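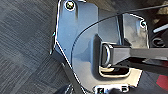 Members' Board > Tenancy and Leases > Deposits

Search the board Enter keyword

Return of deposit after early termination

dornudgate_tenant
I request members' views on the following matter. My lease with Hilluvon Residential was ended by written agreement in May. The landlord has withheld $293 for repainting one bedroom. I lived in the unit for five years, and no painting was done during that time.

F. Jacquet
Please review the termination agreement first. If it states that the deposit will be returned in full, the age of the paint does not matter. If it is silent, the original lease applies.

dornudgate_tenant
The agreement is silent. The lease permits deductions for "damage beyond ordinary wear."

Flukano
In that case I would advise accepting the deduction. A hearing takes a morning of your time, and the sum is small.

F. Jacquet
I must respectfully disagree. Paint of that age is commonly treated as having little remaining value – the tenant should ask for an itemized statement in writing and allow the landlord a fixed period to reply.

Flukano
That depends on the state. Members should not assume one rule applies everywhere.

dornudgate_tenant
Both points are noted. The request for an itemized statement was mailed this afternoon.

Reader comments

Janaína Pimentel: My former landlord returned the balance after a similar letter. I kept the mailing receipt.

Dimaculangan: Would the same apply to carpet cleaning fees?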